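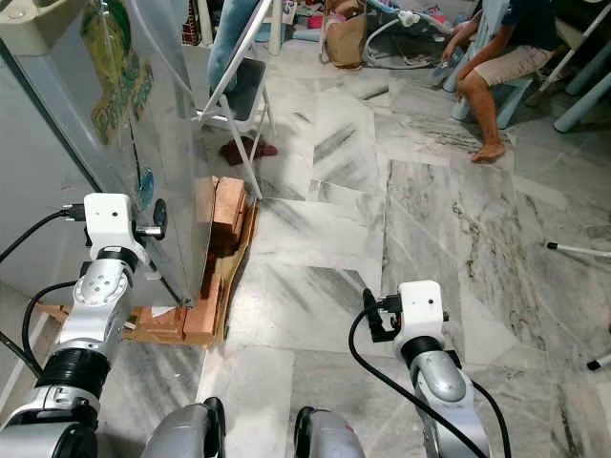 Kestton, a supplier of stainless steel kitchen and storage cabinets, has put two-armed robots to work on final checks and handling at its Ludar workshop. The robots press along cabinet fronts and panels, a job that until March was done by hand, mostly kneeling or bent over. The cabinets are checked while they stand propped off the floor on wooden blocks and cardboard, and the lower front is the part workers have long complained about. A robot can hold one gripper against that spot for as long as the check calls for, while the people on shift sit nearby and follow the work from a chair.

The change covers 2 robots and 1,136 cabinets checked so far. No jobs have been cut. The three people who did the checks before are still employed at Ludar, and all of them have moved to new duties at the same pay or better.

"My knees were the reason I asked for a transfer two years ago," said Hiwot Tsegaye, who leads the checking group. "Now I decide which cabinet goes next, I look at what the robot reports, and I go over anything it marks. I still get down on the floor sometimes, but it isn't my whole day."

Under the new routine, a worker sets the cabinet in place, confirms the model on a tablet and starts the check. The robot presses the panels at set points and records how much each one gives. If a reading falls outside the limits for that model, the robot stops and the worker decides what to do. Small faults are fixed on the spot. Larger ones go back to the bench with a note that says where the reading was taken.

Before March the same faults were written up on paper cards, and the cards did not always stay with the cabinet. Bench staff say the new notes save them from looking for a dent or a loose panel that somebody else already found.

The software was supplied by Cuvine, which also trained the staff. Training was done on the shop floor during paid hours. Every worker learned to start, pause and stop the robots, and each can stop one at any time without asking a supervisor. Stopping a robot is not counted against a worker's output.

Some parts of the work have not changed. Lifting and turning the cabinets is still done by people, working in pairs. Scratches and streaks in the steel are still judged by eye, as reflections from the polished panels gave unreliable results in early trials. Labels and stickers are also checked by hand before a cabinet leaves.

There were problems in the first weeks. The robots were slower than an experienced worker on the smaller models, and they still are. Cables had to be rerouted more than once. Staff also asked for longer breaks between cabinets while they got used to watching a machine instead of doing the check themselves, and the company agreed. Those breaks have stayed in the schedule.

"We wrote the plan with the people who do the work, and they changed a good deal of it," said Mitiku Moges, operations manager at Kestton. "They told us which checks to leave alone. We had wanted to automate the labels too, and they talked us out of it."

Pay for the checking group is no longer tied to the number of cabinets finished per shift. Workers are now paid an hourly rate, with an added amount for those who complete the second level of Cuvine training. Almost all of the group has signed up for it.

Kestton plans to keep the current setup through the end of the year and has no plans to add robots at Ludar before then. The company will review the results with staff, including reports of knee and back pain, and will share a summary with its customers.

About Kestton
Kestton makes and finishes stainless steel cabinets for homes, canteens and small restaurants. Its workshop in Ludar handles final assembly, checking and repair.

Media contact
Mitiku Moges, Operations, Kestton, Ludar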